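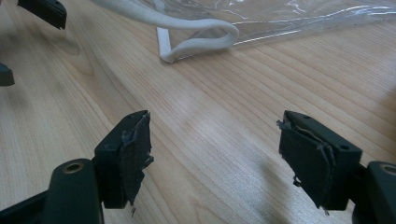

Eduard Lukáč wrote to us that he had oiled his table three times in one winter and it still felt sticky, and could we please put the drying times somewhere people would see them before opening the can. Fair point, Eduard! They are now in step 6, and there is a caution to go with them.

Section 4: Caring for your tabletop

A wooden top is a lovely thing to live with, and it gets nicer the more you look after it. The steps below apply to the Fulmont dining table with a varnished top. If you ordered the oiled top, skip to step 5.

Weekly cleaning (varnished top)

1. Clear the table completely, including the runner and any felt coasters. Crumbs love to hide under coasters.

2. Wipe with a soft cotton cloth wrung out in lukewarm water. Follow the grain from one end to the other, even if the grain runs at an angle to the edge of your table. You will feel when you have it right – the cloth glides.

3. For smudges and fingerprints, add one drop of mild dish soap to the cloth. Never put soap straight on the wood.

4. Go over the whole top with a second, dry cloth. Crouch down and look along the surface toward a window. Any streaks you missed will show up right away, and a quick buff takes care of them.

Note: A varnished top reflects light, so parts of it can look paler than others depending on where you stand. Walk to the other side before you decide there is a mark. Swirls and darker patches in the grain are part of the wood and will not rub out (we hope you wouldn't want them to!).

Caution: No scouring pads, no glass cleaner, no steam mops. Do not use oil on a varnished top. It can't soak in and will only sit there collecting dust.

Oiling (oiled top only)

5. Wash the top as in steps 2 to 4 and leave it overnight. Open the Nerley oil and stir it well with a flat stick. Pour a small puddle, the size of a jam jar lid, and spread it thinly with a lint-free cloth. The color wakes up as you go, and this is easily the best part of the job.

6. Wait 9 minutes, then wipe off everything that has not soaked in. Leave the table alone for 50 hours before setting anything on it. A second coat is welcome once that time is up, but a third is too much.

Caution: Oily cloths can heat up and catch fire on their own. Spread them flat outdoors to dry, away from anything that burns, and never ball them up in the trash.

Small dents and rings

7. White rings from hot mugs sit in the finish. Rub gently with a dry cloth along the grain for a minute or two, then stop and look. If the ring is fading, carry on.

8. For a scratch you can catch with a fingernail, write to Vratislav Jelínek at the Grovurcombe workshop. Send a daylight photo and the number stamped under the top. He will tell you whether it can be touched up at home.

Replacement parts

Coaster felts, part 830, come in sheets of 4. Change them when they wear thin or start to fray. The Öberg bench uses the same sheet for its feet, cut in half.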